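Putting my small two-arm cell back in order

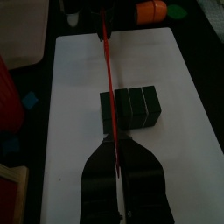
Photo: wrist camera, one of the two arms. Own picture, free to use if you link back.

I promised in my last post to write down how I look after the cell, and three readers sent me mails to remind me, so I do it now, before I forget again which screw goes where. It is a long text. If you came only for the part on the fingers, it is in the middle.

For those who are new: the cell is a black table with two arms which face each other, and each arm has a camera at the wrist. I rent a corner in the workshop building of Ornadia, second floor, and the cell stands there under the window. The control software is Pimisar, the free version. I am not an engineer by education. I studied accounting and I learned the rest in evenings, so please correct me in the comments if I write something wrong. Many people did so last time and I am thankful.

The reason for the work was a slow problem. Since the end of autumn the arms missed more and more. A thin object held by one arm did not arrive where the other arm expected it. It was never a big error, only a few millimeters, but with a thin rod a few millimeters is everything. For some weeks I corrected it in the program with small offsets. This is a bad habit and I knew it. After a while I had offsets on top of offsets, and when I changed one, another task became wrong.

So I deleted all of them and started from the bottom.

The table first

I always begin with the table, because all the other measurements stand on it. I put a spirit level along the long side and then across. My table has four feet with threads, and one of them had turned itself loose. I do not know how long it was like this. I tightened the lock nut with a wrench and put a drop of the blue thread glue on it, the kind that you can still open later.

Then the base plates of the arms. Each one is held with bolts through the table top. I loosen nothing here, I only check with the torque wrench, always in the same order, crosswise. One bolt on the far arm moved a quarter of a turn. It does not sound like much, but at the end of a stretched arm it is a visible error.

The white board

On the black table I use a large white board with rounded corners as the work surface. I began with it for a practical reason: dark objects on a dark table were very hard for the camera, and for my eyes too. The dark green block that I use for checks is easy to find on white. On the bare table I lost it all the time in the pictures.

The board must not move. Before, I had only tape under it, and the tape became soft in summer. Now I use thin rubber pads, cut from a sheet which I bought from Wolter, and I wipe them with alcohol before I put the board down. Wipe the table also. I forgot it the first time and the board was swimming on the dust.

There is a small dark speck on the left part of the board in the photo. I saw it only later, on the screen. I clean the board before every calibration now, with a soft cloth and water with a little soap. If the speck is a scratch, it stays.

The fingers

The near gripper in the photo has broad, flat black fingers which become narrow at the tip. You see one small metal screw on the inner edge of each. These screws are the place where I lost a full Saturday last year. I had tightened them as much as I could, because I thought more is better, and one finger bent a little bit inward. The gripper closed at the tip but stayed open lower down, and everything it held was turning.

My way is now as follows. I take both fingers off and clean the seats where they sit. I put the screws in by hand until they touch. Then I close the gripper slowly on a strip of ordinary paper and pull the strip. It should resist the same at the left side and at the right side. When it does, I tighten both screws a little, change from one to the other, and pull the paper again. When I am satisfied I mark the screw head and the finger with one line of paint pen. If the line is broken next week, the screw has moved.

Do not grease the fingers. I write this because one reader asked. A very small amount of grease goes on the slide inside the gripper, and what comes out at the side you take away with a cotton stick.

The far arm and the red rod

For the check between the two arms I use a thin red rod with a pointed end. It goes down from the black part of the far side, at the top of the photo, and from the view of the near camera its point comes between the two fingers. It leans a little, from upper left to lower right. I look at this lean a lot when I set up. A rod which leans in the picture can be a rod held crooked, or a camera which sits crooked, or only the perspective, and you must find out which one it is before you turn any screw.

I do it by turning only the wrist of the near arm, by 20 degrees, and taking a second picture. If the lean follows the camera in the way I calculated, the camera mount is good and I leave it alone. If not, I open the mount. This time I had to open it. The plastic bracket had a fine crack next to the hole, and it gave way a little each time the arm stopped quickly. I printed a new one with thicker walls, it cost me 26 minutes on the printer of the neighbors from Nugroho, who are very kind with me and also have better filament.

After that, I made the calibration again with 50 positions. Pimisar proposes fewer, but I have patience and I like to drink tea while it works. The remaining error on the near arm is now under one millimeter. The far arm is a little worse, and I think this is the cable.

The cable

It is a boring chapter but I believe half of all problems live here. The camera cable goes along the arm and must have a loop at each joint. If the loop is too short, the cable pulls at the camera when the wrist turns. If it is too long, it hangs in front of the lens or catches the fingers. I move the joint by hand from one end to the other, with the power off, and I look only at the cable. On the far arm the loop at the wrist is too short by maybe the width of a finger. A longer cable is ordered. Until it comes I have limited the wrist in the software and wrote a note on the table, so that I don't forget why.

The green block

The block is the last check. It looks like four cubes side by side, with light seams between them, and these seams are very useful for me. I lay it down a little angled, never straight, as a straight block makes the task too easy and hides errors. Then I send the near gripper to stop with the tips just before it, and I compare the picture with the one from the day of the first setup. The seams give me something sharp to compare. In a plain block I would have only the corners.

I keep the other objects on the black table around the board, also during the check. There is an orange cylinder, a small green leaf shape, some blue pieces, a beige container in the corner. I want the camera to see the cell as it is on a normal day. But I learned to leave enough distance to the board on all sides, after I once pushed a piece under the elbow of the arm and heard a sound that I did not like.

What I do and how often

Every day, before start: wipe the lens, look at the paint lines, move both arms slowly through the home position.
Every week: paper strip in both grippers, clean the board, look at the cables.
Every 2 months: bolts of the base plates, level of the table, grease on the slides.
After any crash, even a small one: everything.

I write it in a paper notebook that hangs on the table with a string. I had a spreadsheet before, but my hands are dirty when I do this work and the laptop was never near.

The next big round will be in April, and by then I want to change the far gripper to the same screws as the near one, so I need only one hex key. If somebody has experience with metal camera brackets on a small arm, please write me how much the weight disturbs. I am afraid that the wrist motor becomes warm.

Posted January 26, 2024, in Workshop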